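Adanech Teshome has run the alterations counter at Cilley for 3 years, and before that she did the same work from her front room. She takes in hems, zips, torn pockets and the odd wedding dress. Last year she handled 610 jobs, and 178 of them were jeans.

"People bring in jeans they could replace for less than I charge," she says. "They've got used to them. They don't want a new pair."

She learned to sew from an aunt, then spent two winters at Carrilho, a workshop that made school uniforms. The pay was poor but she got fast. "You did side seams all day. I can still do one without looking."

Most of her customers come from the streets behind the market. August is the busiest month, when parents arrive with trousers bought a size too big. She will not promise anything in under a week then, and she has stopped taking leather altogether.

I asked what people get wrong when they mend at home. "The thread. They use whatever is in the tin. And they cut before they've pinned."

Her own machine is a second-hand Ristura that she bought for 200 pounds and has had serviced twice. She would like a second one, but the counter is narrow and the rent has gone up.
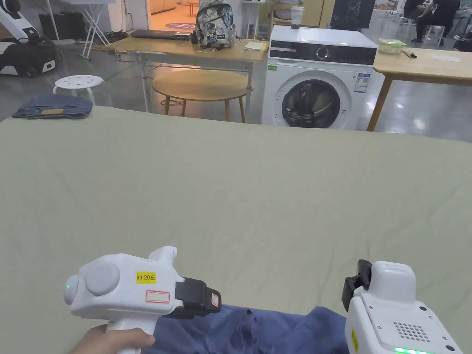
She has no plans to move. "I'd lose the people who walk past," she says. "Half my work comes from them."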